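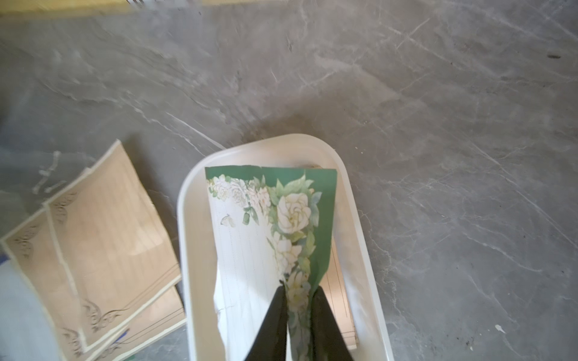
Floral stationery sheet on the white tray, gripper closed on a fold.

24 November 2021

Ball notebook, second book. Long one today, so get a coffee first, Anel!

Finished the bounce tests on the used youth baseballs from the Clullavside league. Pieter dropped off two more buckets last night and I sorted them by seam condition before doing anything else, which took most of the morning (worth it, I think, as the September batch was a mess to untangle afterward). Total logged since we started is now 1,837 drops. My knees know every one of them.

The balls with raised seams are coming back lower than the flat ones again. It's a small gap but it keeps showing up, and Adjoa thinks it may just be that the raised ones land on a seam more often and kick sideways. She could well be right. I've put an S in the margin next to any drop that went sideways so we can pull those out and look again.

Humidity box held at 40 percent all night, finally. The new door strip did the trick — thank you, Siv, and sorry for doubting it.
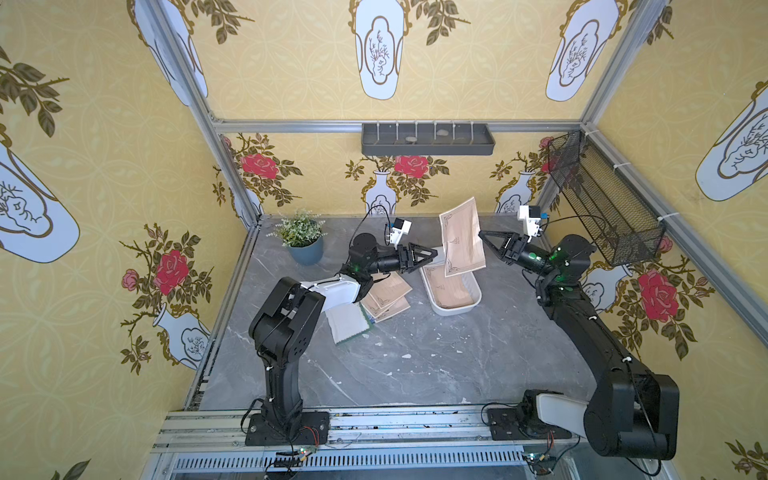
Stitch counts next. A regulation ball ought to have 108 double stitches, and I went through the worst-looking bucket with a pin and a lamp. Two balls had a broken stitch near the label, and one had been sewn up again at home with what I'd guess is fishing line. It plays fine! I set it aside for Chantelle, who'll want it for the coaches' evening.

The Stimero scale is drifting again. I zeroed it before lunch and again at three, and it was off both times by enough to matter on a five-ounce ball. Weights from today are in pencil until I've redone them on the old balance.

Still to do: 100 drops on the soft-core balls for the under-eights, same height as before. Ask Swanepoel whether they have any of last year's covers left, the ones with the waxier leather. Pieter needs his buckets back by Saturday practice.

Also the lamp over the bench is flickering, spare bulbs are in the drawer under the sink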